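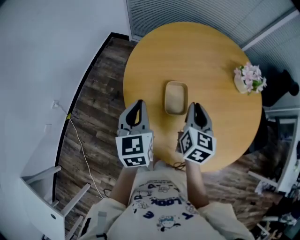

A round wooden table

Why don't trees fall over? And what has that got to do with your dinner table?

Hello again! Last time I wrote about puddles, and quite a few of you sent in questions about trees. So today I'm going to tell you what wood is, how it grows, and why people have been making tables from it for thousands of years.

Let's start with the tree. Leaves soak up sunlight and use it to turn water and air into sugar. Yes, air! There's a gas in it called carbon dioxide, and the tree uses the carbon to build itself. I still find that amazing — a great big oak tree is built mostly from air and water.

Just under the bark is a very thin layer that makes new wood. In spring the tree grows fast and the new wood is pale. Later in the summer it slows down and the wood comes out darker. By September most trees in Britain have nearly finished for the year. One pale band and one dark band together make one ring, and one ring means one year.

When I was 8, my family lived in Bolldale, and a huge beech came down in a storm behind our house. My neighbour Erzsébet Virág helped me find the ring for 1949, the year she was born. We stuck a drawing pin in it. It was a skinny ring, and she said that probably meant a dry summer (trees don't grow much when they're thirsty).

Now, wood is made of lots of tiny tubes, a bit like a bundle of drinking straws. They carry water up from the roots. If you squeeze a bundle of straws from end to end it's really strong, but it's easy to pull the straws apart sideways. Wood is just the same, so a log splits neatly along its length and hardly ever across it. The lines made by the tubes are called the grain.

A carpenter has to think about grain all the time. Wood also swells in damp weather and shrinks when the air is dry, mostly across the grain. Have you got a door at home that sticks in winter? Now you know what it's up to!

Some oaks live for more than 500 years. A birch is getting on a bit at 80, but it can be taller than a house by the time it's 30.

Something to try: find a tree stump in the park and count its rings, starting in the middle. Can you find the year you were born?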